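Getting Through the Dishes Without Hating the Sink

I have washed dishes in the same stainless steel sink for nine years, and for most of that time I did it badly. I'd pile everything in, run the tap over the lot and hope. My neighbor Mwende Mfaume finally got tired of watching me and showed me how she does it, so most of this is hers, with a few bits of my own thrown in.

Scraps come first. I keep one bowl for them (blue plastic, nothing fancy) and everything gets scraped into that before any water runs. Rice, peel, the crusty stuff from the bottom of the pot, all of it. The bowl can sit right in the basin while you work, just keep it toward the back so you're not knocking it with your elbows. 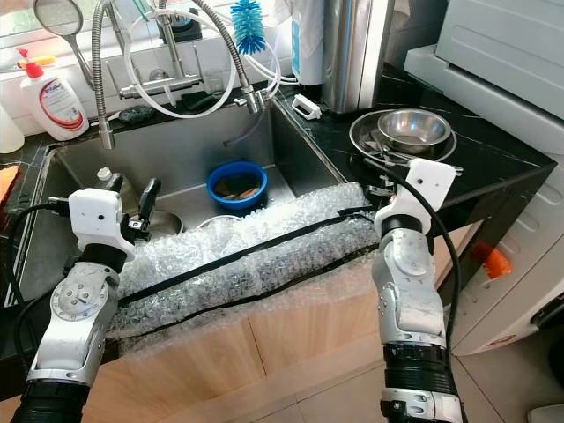
Then I sort. Glasses go first while the water is clean, then bowls and plates, and anything greasy waits until last. If a pot has really caught on the bottom, give it 15 minutes with hot water and a squirt of soap and go do something else. Scrubbing it right away is a waste of a good arm!

A pull-down faucet is a huge help for rinsing, but go easy on the pressure. I soaked a whole shirt learning that one.

Hang your bottle brush up, bristles and all, where the air can get to it. Mine used to live in a cup and it smelled like a pond by April. Same goes for the sponge — squeeze it out hard and park it on the back ledge, never down in the basin.
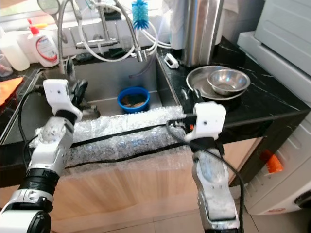
Steel plates and bowls spot like crazy if you let them drip, so wipe them with a dry cloth before you stack them. I nest the small bowls on the big plates and carry the whole stack to the shelf in one trip. Keep a separate cloth for the counter, too, in a different color so you don't mix them up.

Last thing at night I empty the scrap bowl, rinse it, and wipe down the faucet. It takes about two minutes, and I like coming in to a clear sink when I make my coffee.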